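Blog > Robot notes > Software

Two arms, one plate, one clock

6 September 2023

In the last post I promised to write about the planner, and then I was silent for a while. The reason is that the planner was not the problem. I spent most of my time on time stamps.

Our cell runs two arms on one rail. Each arm has its own controller process, and above them sits a small program which I named Mosquera. Mosquera takes the target for the plate, divides it into a left path and a right path, and checks that the two paths do not touch. In simulation this worked well from the first evening. On the real arms, the grippers came to the plate at different moments, and the plate turned before both sides were closed.
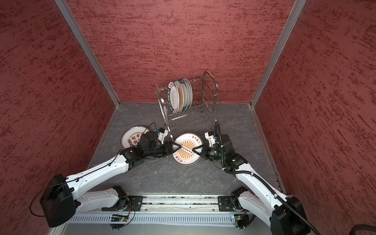
Both grippers over the plate in front of the dish rack.

I first suspected the perception. Plates with a printed pattern are difficult for our detector, because it likes to find small circles inside the big circle. I added a simple rule: the rim must be the largest ellipse that fits, and everything inside it is ignored. Detection on my test set went to 94 percent, and I was happy, but the plate still turned.

Then I logged everything. The right controller was reading its command queue 200 milliseconds later than the left one. Both processes had the same settings file, but the right one also wrote debug messages to disk, and it waited for each write to finish. I had left this switched on myself.

Now there is a shared clock, and each command carries the moment when it must start. If a command arrives too late, both arms hold their position and Mosquera plans again. Maritza Marulanda read my code and asked what happens if only one arm gets the hold message. It was a good question, and I did not have a good answer. At present each arm also stops if it does not hear from the other.

Next I want to plan the move into the rack slots, where the free space is narrow and the wrist cables are not in my collision model at all.

Recent posts
Moving the logger from Cluvlow to Ledum
Why my ellipse fit was slow
Notes on joint limits, part 2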